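May 2023

Moving diary, day after the keys. Farngate flat, second floor, window side.
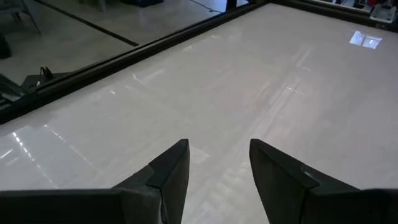 I slept badly and was up before the street got going. The first job was the white table. It came with the flat and I had half a mind to ask the landlord to take it away, but it's a good size and it would cost me a lot to replace. The top is glossy and shows everything. There are smudges on it and thin streaks that I can only see when I stand at one end and look along toward the window. From the other end it looks fine. I wiped it with a damp cloth and then with a dry one, and then I did it again with the spray Johanna left me, the Prindo one in the tall bottle. The spray smells of pears. I can't say yet whether it's better than water.

The black rail along the sides is the fussy part. It has grooves running the length of it and a cloth doesn't get into them. I used an old toothbrush on the left side and got bored before I reached the corner. I'll do the back tomorrow.

Johanna Wieser came by at lunch with bread and a bag of hooks. She thinks the table should go against the wall. I want it out in the room so I can get at both long sides when I'm cutting fabric. We pushed it one way and then the other and she went home without having changed her mind. It's staying out in the room. The light from the window lands on the top in a bright patch in the afternoon and I'll have to turn my chair so it isn't in my eyes, but I had the same trouble at Fenudholm and got used to it.

Rent is 978 a month, up from what I was paying before. I wrote it on the first page of the new notebook so that I stop being surprised by it. The deposit for the old place still hasn't come back. I called again and was told it was being looked at. They said the same thing in March when I asked how long it would take.

Bought today: bulbs, a bath mat, a packet of felt pads for the chair legs, dish soap, two hooks that match the ones Johanna brought and one that doesn't. The hardware place on the corner is dear but the man cut me a length of shelf board while I waited. It came to 103 with the board. I had planned on less.

Boxes – the kitchen ones are done apart from the box marked "misc," which I have now moved three times without opening. Books are still in the hall. I carried the sewing machine up myself in two trips, machine first and then the case with the pedal and the thread. It can go on the table once I've found the mat that sits under it. I don't want to scratch the top in the first week. I think the mat is in with the winter coats.

Yin called in the evening. She's coming to stay at the end of the month and wanted to know if there's a bed. There's a mattress. She said a mattress was fine. She's bringing the big curtains back, the ones I lent her for the other apartment, and they might do for the window here if I take them up a bit. I need to measure the drop before she packs them.

Supper was the bread, an egg and the last of the tomatoes. I ate it standing at the kitchen counter.

Tomorrow: rest of the rail, felt pads, call about the deposit, measure the window, find the mat.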